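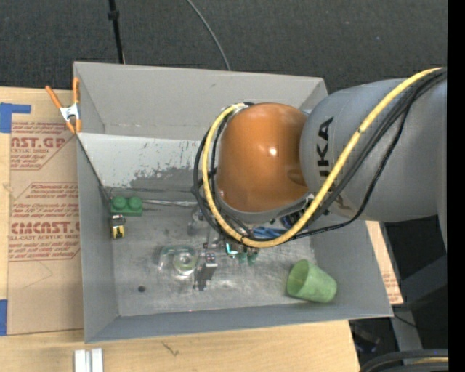

Sorting the Small Things: Notes on the Large Grey Bin

Readers of these pages will know that the clearing of the house at Lurnberg has occupied most of my spare hours since June. The larger furniture has been placed, the books have gone to Covmont, and the kitchen is in working order. What remains is the category that every household possesses and few households name. In my late aunt's inventory it was entered as "sundries". It ran to 122 lines, several of which read simply "ditto".

The present entry concerns the method adopted for these items, and the part played in it by a large grey bin with an open top.

I had begun with boxes. Each box was labelled according to the room from which its contents came, and this proved unsatisfactory. A toy building block found in the pantry is still a toy building block, and it gains little from being stored with the jelly moulds. After one long evening of moving the same objects between the same boxes, I wrote to Zuzana Ševčík, whose advice on linen cupboards was published on these pages last year. Her reply was brief. She recommended a single wide container with a flat floor, placed on a table at standing height, and she advised against filling it.

The advice has been followed. The bin stands on a light wooden tabletop. Its floor is scuffed, and I have made no attempt to improve it. Small articles are placed inside with room between them, so that each may be considered on its own. A green building block has gone near the left wall, and close to the same wall lies a small yellow and black object with dark marks on its yellow face, which has not yet been assigned to any category.

The procedure is as follows.

Items are brought to the table in modest quantities. A full drawer is too much for one sitting. Half a drawer is generally suitable, and a coat pocket may be treated as a drawer for this purpose.

Each item is then given one of four destinations: to be kept in the house, to be returned to its owner, to be passed on, or to be discarded. A fifth destination, "to be decided", was permitted at first and withdrawn after a fortnight. It had become by far the most popular.

Toys are dealt with before anything else. They are easily recognised, and they have a home to go to. The playroom at Datcombe has agreed to take building blocks of any colour, provided that they are clean. Blocks are washed in warm water with a little washing-up liquid and dried on a tea towel overnight. Those with teeth marks are accepted. Those with cracks are not.

Hardware is left until last. Under this heading I include screws, hooks, curtain rings, hinges and the small metal feet that come off armchairs. Zlatko Stojanović has undertaken to look through the hardware once it has been gathered, and has asked that nothing be thrown away on his behalf. He remains confident that the missing foot of the blue armchair will be found. I record his confidence without comment.

Keys are a separate matter. To date 33 have been recovered, of which 3 open something. The remainder have been tied together and hung inside the cellar door. It is not intended that this arrangement should be permanent, although my aunt said the same of the nail on which they hang.

Some remarks on the bin itself may be of use to readers considering a similar purchase. Depth is of less consequence than width. A deep container encourages piling, and a pile conceals whatever was put in first. Grey has been found a suitable colour, as bright items stand out well against it and dust does not trouble the eye. Handles would be welcome if the container is to be carried up a staircase. The Lurnberg staircase has a turn halfway, and all containers are now emptied before being moved.

Correspondence has been received on the question of buttons. A reader in Covmont asks whether they should be sorted by colour or by size. My aunt sorted by size, in a set of Panasiuk biscuit tins, and left 400 shirt buttons in the smallest tin alone. I have seen no reason to depart from her system, and the tins have been returned to the shelf above the sewing table.

Work will continue on the sideboard, whose left-hand drawer does not at present open. A ruler has been inserted and something inside was felt to move. It is believed to be a soup ladle. Once the drawer has been freed, its contents will be brought to the table in two halves, in accordance with the procedure given earlier, and an account will be posted when the washing of the blocks is complete.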